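Contact detection on the push task, part 2

The old check in Tetgate compared commanded and measured tool position and called it contact when the gap passed a fixed threshold. It worked at low speed. With faster pushes the controller lag alone was enough to trip it, so the planner would start a push primitive while the tip was still in free space.

I replaced the threshold with a short lag model fitted from 281 free-space moves. The residual is filtered over 9 samples and compared against a bound that scales with commanded velocity. Mārtiņš Baranauskienė suggested fitting x and y separately – the gains differ more than I expected.

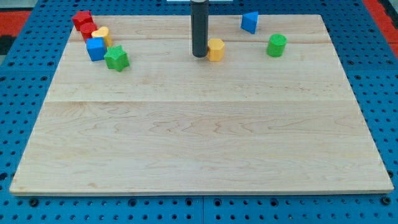 The remaining problem is clutter. When the target has close neighbors, the planner in Kotness samples approach points that are reachable on paper but leave no clearance for the rod radius. I now inflate every block footprint by that radius plus 2 mm before sampling. Planning time went up to about 800 ms in the worst case, mostly polygon unions, and those can be cached between pushes.

The star still gets a convex hull. Its notches matter for rotation, so that needs fixing before I touch the cost weights again.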